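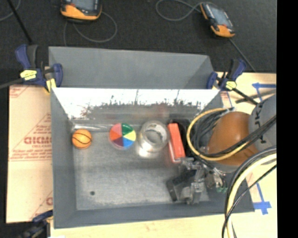
Home | Products | Guides | Spare Parts | Support

Section 6. Setting Up and Using the Sorting Bin

6.1 Purpose of this section

This section describes how to place, prepare, load, and clean the Pekholm open-top metal bin when it is used for small mixed items. Such items include toys, rolls of tape, narrow boxes, and other goods that are handled one at a time. The instructions apply to bins used on a bench or table. For wall-mounted bins, refer to the Plandero Rail Guide.

6.2 Before you begin

Confirm that the following are available:

- The bin, with all protective film removed
- A level work surface at least 700 mm deep
- A soft cloth and mild dish soap
- One sheet of Desix location labels (optional)

CAUTION: Sheet-metal edges may be sharp. Wear work gloves when lifting or turning the bin. Two persons are required to lift a bin that contains items.

6.3 Placing the bin

1. Clear the work surface and wipe it clean. Grit left under the bin will scratch wood.

2. Set the bin down with the tall rear panel facing away from the user. The low front wall must be on the side from which items will be placed or removed.

3. Leave 30 mm of free space between the front wall and the edge of the work surface.

4. Press down on each corner in turn. If the bin rocks, move it to a flatter part of the surface. Do not correct rocking with folded paper or cardboard.

5. Check that the small round hole in the bin floor is open. Do not cover it with tape or a label.

NOTE: Bins placed on unfinished or lightly finished wood should be lifted for every change of position. Sliding the bin may leave gray marks that are difficult to remove.

6.4 Loading small items

1. Empty the bin completely before a new group of items is loaded.

2. Place items in a single loose row across the rear half of the bin. The front half is to remain clear so that the user's hand can reach any item without disturbing the others.

3. Place balls and other rolling items at one end of the row, near a side wall. A ball placed in the middle will roll against its neighbors when the bin is bumped.

4. Lay round, flat items on their broad side. Multicolored items should be placed so that their colors can be seen from above.

5. Lay rolls of tape flat, with the center hole facing up. Fold the loose end of the tape under itself before the roll is set down. Clear tape in particular will pick up dust from the metal floor.

6. Leave a finger's width between items. Long, narrow boxes may rest at a slight angle if the remaining items can still be reached.

7. Check behind each box. Dark items are easily overlooked when a larger item stands in front of them, and they should be moved forward into the row.

NOTE: Do not stack items. If the row is full, use a second bin.

6.5 Lighting

The inside walls of the bin are reflective. A lamp aimed directly into the bin will produce bright spots on the floor and rear wall, and clear or pale items may be hard to see against them.

1. Position the lamp to one side of the bin, above the level of the rear panel.

2. Look into the bin from the normal working position. If glare falls on or beside an item, turn the lamp away until it is reduced.

3. Where ceiling lights cause the glare, turn the bin slightly on the work surface by lifting and resetting it as described in 6.3.

6.6 Cleaning

1. Remove all items and set them on a clean cloth.

2. Wipe the walls and floor with a damp cloth and mild soap. On brushed metal, follow the direction of the grain.

3. Dry the bin at once. Water left standing will leave spots.

CAUTION: Do not use steel wool, bleach, or scouring powder. Damage from these products is excluded from the Heydari service plan.

Streaks and mottling that remain after cleaning do not affect the use of the bin. Adhesive left by tape may be removed with a plastic scraper.

Continue to Section 7, Labels and Dividers.

Pekholm Product Documentation | Revised Wednesday, September 25, 2024 | Contact Support | Copyright Pekholm. All rights reserved. | Back to top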